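**FOR IMMEDIATE RELEASE**

# Bennani Releases Tutano 2, a Perception and Grasp Planning Package for Packaged Household Goods

*New version plans on printed packaging and patterned surfaces, and gives integrators a readable record of every decision*

**VULTMONT, 23rd June** – Bennani, a developer of control and perception software for robotic manipulation, today announced the general release of Tutano 2, the second major version of its grasp planning package. The release is intended for research laboratories, system integrators and equipment makers whose robots must pick up packaged food and other small household goods from tables, counters and shelves.

Tutano 2 takes images from a camera mounted at the gripper, separates physical objects from the surface beneath them, and proposes a ranked set of grasps for one or two grippers. The planner then passes the selected grasp to the customer's own motion controller. The package runs on standard industrial computers and does not require a network connection during operation.

The principal change in this version is the way the software treats printed surfaces. Consumer packaging is covered with photographs, drawings and large lettering, and the furniture and linens on which it rests are often printed as well. A flower on a tablecloth, a cow on a milk carton and a pastry on a wrapper may all present strong outlines to a camera, although none of them can be lifted. Earlier grasp planners, including the first version of Tutano, were developed largely on plain backgrounds and could place a grasp candidate on a printed shape.
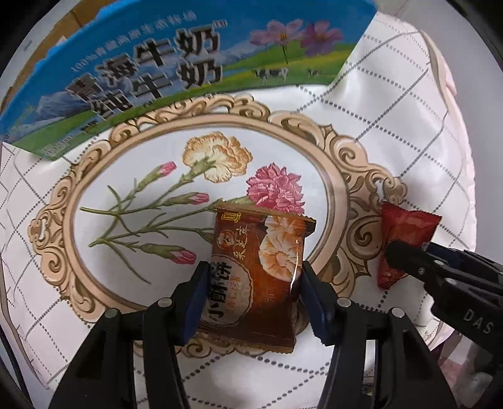 The surface model in Tutano 2 was rebuilt to address this problem. The software now estimates which outlines belong to a physical edge and which belong to ink, using the movement of the gripper camera as it approaches. Outlines that move together with the surface around them are assigned to that surface. Outlines that shift against their surroundings are treated as the borders of separate objects and are passed to the planner. Where the evidence is insufficient, the region is marked as undecided and no grasp is proposed there until a further view has been obtained.

"Our customers work with the goods that people buy and the tables that people own," said Yichen Cai, Director of Perception Software at Bennani. "They asked us for a planner that could be used in those conditions without a change of tablecloth. They also asked us to show them why a grasp was chosen, so that their own engineers could correct a setting and move on. Both requests shaped this release."

## Changes to grasp planning

Flexible wrappers received particular attention. A sealed packet has crimped ends that fold easily and a body that changes shape under pressure. Tutano 2 introduces a packet profile that favors contact on the sides of the body and lowers the rank of any grasp that depends on a seal. Glossy film also produces bright streaks of reflected light, which the previous version sometimes read as an edge. The new version compares the streak across successive views and removes it from the outline when it travels with the camera.

For work with two grippers, the planner now reserves space for each tool before motion begins. A gripper approaching one item is kept clear of the fingers already closing on another, including the outer joints of linkage-type fingers, which extend wider than the pads. Customers may enter the geometry of their own fingers in a short configuration file. Profiles for parallel jaws and for jointed fingers with ribbed pads are supplied with the package.

The release also includes the following:

- **Decision log.** Each proposed grasp is stored with the views, outlines and scores that led to it. Logs may be opened in the Tutano viewer or exported as plain text.
- **Orientation-independent label handling.** Lettering that appears sideways or at an angle no longer affects the estimated direction of the object. Chinese, Latin and Arabic scripts are covered.
- **Fold handling for cloth.** Soft folds at the edge of a tablecloth are classed as part of the support surface and are excluded from the list of objects.
- **Replay mode.** Recorded approaches may be run again with new settings, allowing a change to be checked before it is used on a robot.

## Testing

Bennani evaluated the release at its Vultmont laboratory on 2,224 recorded approaches to packaged goods. The collection covers 300 different items, among them cartons, sachets, snack packets and boxed foods, placed on 22 support surfaces. The surfaces were chosen to include floral, striped and dotted prints. A portion of the recordings contains items that overlap one another or are partly hidden by a second gripper.

The company will provide 200 of the recorded approaches to licensed customers as a reference set, together with the settings used in the evaluation. A technical note describing the test procedure and the known limits of the software will accompany the download. Those limits include transparent film with no print, items smaller than the finger pads, and surfaces that move during the approach.

Rirner, an integrator of kitchen and pantry handling systems, took part in the early access program and has adopted the decision log in its commissioning procedure. Comments received from Rirner led to the addition of the undecided state in the surface model and to clearer wording in the operator messages.

## Availability

Tutano 2 is available immediately to new and existing customers. Holders of a current maintenance agreement may upgrade at no charge. Configuration files written for the first version can be read by Tutano 2, with the exception of custom background masks, which are no longer used and will be ignored at startup. Bennani will continue to supply corrections for the first version for 12 months.

Introductory sessions for engineers will be held online in the coming weeks. Registration details will be sent to all account contacts.

## About Bennani

Bennani develops perception, planning and control software for robotic manipulation. Its products are used by laboratories and integrators working with household goods, packaged food and light retail stock. The company is based in Vultmont.

**Media contact**
Press Office, Bennani, Vultmont
Interview requests for Yichen Cai may be directed to the Press Office.

###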